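Ticket: Right gripper drops thin items, fingers close unevenly
Unit: hand-held pair, Nevia station
Opened by: Dewanti Sitompul
Assigned to: Ilham Entili
Status: waiting for confirmation

Dewanti Sitompul
The right gripper does not hold thin things anymore. Sachets slide out when I lift them from the tray. Boxes are fine. The left one has no problem with the same items. I cleaned the blue pads with a damp cloth and it did not help.

Ilham Entili
Please close the fingers slowly with nothing between them and tell me if the tips meet before the lower part of the pads. Also, when were the pads changed last time?

Dewanti Sitompul
The tips meet first, and one finger arrives a little later than the other. Pads were changed in February, after around 900 cycles.

Ilham Entili
Then I suspect the lower linkage and not the pads. Steps:
1. Disconnect the cable.
2. Loosen the two small bolts on the lower linkage by half a turn.
3. Close the fingers fully by hand and hold them.
4. Tighten both bolts again, a little on each side in turn.
5. Repeat the grip test 20 times with tissue, then with a sachet.

Dewanti Sitompul
2022-03-23. Done. One bolt was already loose. Tissue test: 20 grips, no drop. Sachet test is not finished, I will continue with it after lunch.

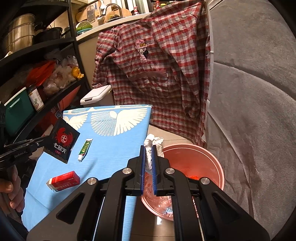 Tissue held between the blue pads, left gripper with sachet.

Ilham Entili
Good. Please write the sachet result here and I will close the ticket.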